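Isside Household Handling Collection
Notebook 3, desk sites
Entry: Tuesday, August
Kept by: Corina Tănase
Read and countersigned by: Aivar Butkienė

Purpose of the session

The session continued the desk portion of the collection. The task under collection is "place the mug on the coaster," performed with the hand-held gripper on a desk left as its occupant keeps it. The target for this task across all sites is 3000 accepted episodes. The Irkwood site was assigned to this notebook after the Montoya site closed.

The written instruction supplied with each episode was kept word for word as it appears in the task sheet. Operators have in the past shortened it to "mug to coaster," and the label checker rejects the short form.

Preparation

The gripper was checked before the first episode. Finger travel was run from fully open to fully closed and back, and the opening reported by the logger agreed with the gauge block at both ends. The left finger mount had been noted in the previous entry as slightly loose. Its screws were tightened and the check was repeated. No play was felt afterward.

The mapping pass was made slowly, beginning at the front edge of the desk, up to the shelf, and back again. The first pass was discarded by the tracking software for a jump near the wall. The second was accepted. Lighting was set once, with the desk lamp on, and was not changed until the second block.

Nothing at the back of the desk was cleared. Under the current protocol the operator may move only the task objects and anything that would be struck during the reach.

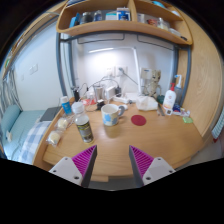 Irkwood desk, lamp on. Mug with its handle to the right; coaster to the right of the mug.

The layout in block one places the coaster close to the mug, so the transfer is short. The clear bottle with the dark label stands to the left of the mug and nearer to the gripper. An approach from the left must therefore pass over or around it. Operators were asked to use whichever path they would take with their own hand, and to avoid settling into a single one.

Block one

20 episodes were recorded. The grasp was made on the body of the mug in the first half and on the handle in the second half. Body grasps were steady. Handle grasps gave more trouble: the mug tends to swing when it is lifted by the handle alone, and on two occasions it came down with its base on the rim of the coaster. Both episodes were marked as failures and retained. They are to be stored in the recovery folder and kept out of the main set.

One episode was removed because the operator paused in mid-reach to answer a question. The pause is long enough to be learned as part of the motion. Colleagues are reminded to hold all conversation until the stop tone has sounded.

Block two

The mug and coaster exchanged places, and the handle was turned toward the back wall for part of the block. The lamp was switched off after the tenth episode. Tracking held in the lower light, though the logger reported fewer matched points on the bare wood than it had with the lamp on. The reported figure stayed above the rejection limit throughout.

A second operator took over for the closing episodes. Her reach is noticeably quicker, and her release is made from slightly higher above the coaster. This variation is wanted. She was not corrected.

Observations

The pale mug is easily told apart from the wood in the recordings. The coaster, dark red and flat, is harder to make out when it is viewed at a low angle, and the fingers can hide it during the last part of the placement. I have asked that the Skodon viewer be used to step through the final second of every block two episode before the batch is released.

The clutter at the back of the desk should be kept as it is for the return visit. The earlier sets were gathered on tables that were too tidy, and the trained policy hesitated at the first ordinary desk it was given.

Storage and labels

Both blocks were copied to the project drive, and the file totals were compared with the session sheet. Batch number 1988 was assigned. The memory card has not been erased and is in the drawer with the gauge block.

Outstanding

Review of block two in the viewer (Tănase).
Replacement screws for the left mount, to be ordered in the same length (Butkienė).
A third block with the clear bottle moved to the right side of the mug.
Decision on whether handle grasps need their own instruction text.

Note added by A. Butkienė: Screws ordered. On the last point, I would leave the instruction text unchanged until the review is done.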